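**Court notes: Bastlow fraud case moves to sentencing**

A jury in Woststead County found Wolfram Rieger guilty in February on 2 counts of wire fraud tied to a series of false invoices sent to small parts suppliers. Rieger, the former billing manager at Rultex, was acquitted on a third count of identity theft.

According to the indictment, 114 invoices were issued under the name Toma, a shell company registered to a mailbox in Bastlow. Payments went to an account that Rieger opened and controlled. The defense argued that Toma was a real consulting business with poor records. Jurors deliberated for a little over one day.

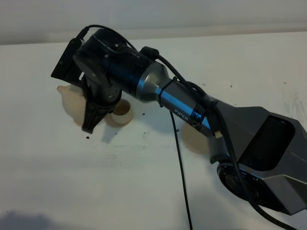

*A PIPER arm over a white tabletop.*

Sentencing is set for late spring. The court has asked both sides to file written statements on the loss amount, which affects the advisory range. Prosecutors put the loss at $165,000. The defense disputes that figure and says refunds paid before the charges were filed should be subtracted.

Aurelio Contreras, who represents three of the suppliers, said his clients will file restitution claims. Claims must include the original invoice, proof of payment, and a signed statement. Copies are accepted if the original was turned over to investigators. Forms are available at the clerk's window until 4:30 p.m.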